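Platport water main shut again, boil notice stays till June

Crews closed the Jardine Street main for the second time this month after a fresh crack opened up near the old pump house. Homes north of the rail line lost pressure just before 6 a.m. Most had it back by lunch. Brown at first, then clear.

The boil notice stays put. That covers drinking, brushing teeth, baby formula, ice. Showers are fine, says the water office, just keep your mouth shut.

The pipe dates from 1883 and is cast iron, one of the last stretches of it in town. Alistair Pringle, who runs the water office, said the crack is 20 feet from the one patched earlier. "Same pipe, same age, same clay under it. We patch one bit and the next bit goes," he said.
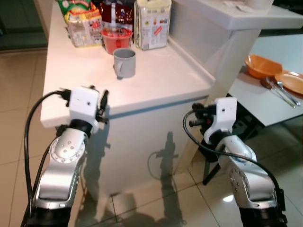 Contractor Ondix has the job of swapping out the whole run, 4 blocks of it, from the pump house down to Cistuvden Park. Work was meant to start in the fall. Now moved up to June — if the new pipe turns up on time. Pringle wouldn't promise.

Parking is gone on both sides of Jardine Street untill the trench is filled. The number 9 bus is going around by the park, and the stop outside the library is closed. Use the one by the post office.

Marion Aitken, who owns the bakery on the corner, has been boiling water in stock pots since 3 in the morning. She's cut the bread order in half and dropped soup altogether. "I can do rolls. I can't do everything," she said. She wants to know if shops will get money off there bills. The water office says it's looking at it, no answer yet.

Free bottled water at the fire station, 8 a.m. to 7 p.m., one case per household. Bring something to show your address. Folks who can't get out can call the front desk and have a case dropped off — but expect a wait, lines were jammed all morning.

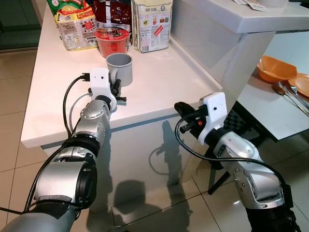

How long should tap water be boiled? One full minute at a rolling boil, then let it cool in a clean covered container.

Next update from the water office due at 5 p.m.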